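Clundell Guest House: Linen Room Checklist, With My Comments

I go through this list once before the week's laundry goes back on the shelves. Tick, cross, or a note. My notes are the wordy ones, sorry, I can't help it!

1. Walkway from the door to the folding table clear
OK. The step stool had crept out again, so I hung it back on its hook.

2. Folding table: stable, wiped, no splinters or snags
OK, with a comment. I ran my palm along both long sides and found one rough spot near the window corner. Noreen Jadoon sanded it the same afternoon (thank you!!) and I've put it down for another feel next month. A rough edge will pull a thread out of a napkin before you've noticed, and then that napkin is a rag.

3. Shelf brackets tight
Top and middle fine. Bottom left turned a quarter when I put the screwdriver on it. Tightened. Please stop stacking the bath mats there, they weigh a ton.

4. White cloths: stains, holes, loose hems
This one takes the longest and I kind of love it. I pick each cloth up off the table, let it hang, look at one side, turn it, look at the other. Flat on the table you miss things. Out of the 50 we own, 6 went in the mending bag, mostly for hems, and one had a little burn that I'm pretty sure came from a candle at the June party.

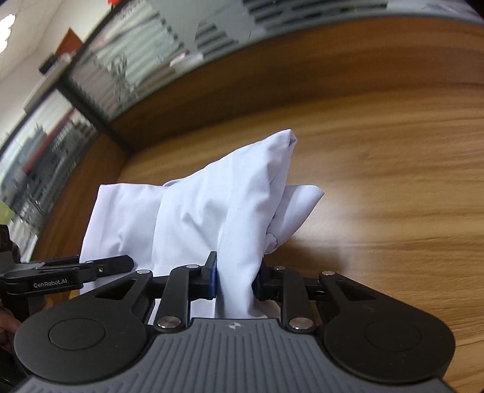

Checked and written up by Kalliopi Galanis, linen room, Mon 27 October

A crumpled white cloth over a wooden tabletop is pretty much my whole morning on item 4. When one is all bunched up in folds like that, I don't judge it yet. A faint thin dark line on the fabric could be a crease shadow, a stitched edge, a pen mark, anything, so the rule is to open it out under the lamp first and then decide. If a line stays put when you smooth the cloth, put it in the soak pile and write "line" on the tag so whoever does the soaking knows where to look.

5. Dryer vent and lint screen
Screen clean. Vent hose had a kink behind the machine, and I've straightened it. Wim Verbeke, could you look at the clamp when you're in? It feels loose to me but my hands are small and I can't get a good grip back there.

6. Iron and cord
Cord fine, no cracks. The rest plate is wobbly. Not using it until it's swapped. I've left the Rana iron out in the meantime, the one from upstairs.

7. Cleaning products closed, labeled, on the low shelf
Cross. The stain remover was on the top shelf with the cap half on. Moved, closed. I'm not naming names, but Rachid, it was you.

8. Smoke alarm test
Beeped. Loud. Scared me every bit as much as last time.

9. Lamp over the table
OK. Bulb is new, and what a difference on the whites!

Still open: dryer clamp, iron rest plate, mending bag to Uzma Rajput by the end of the week. The spare hem tape is in the drawer under the table, left side, behind the clothespins.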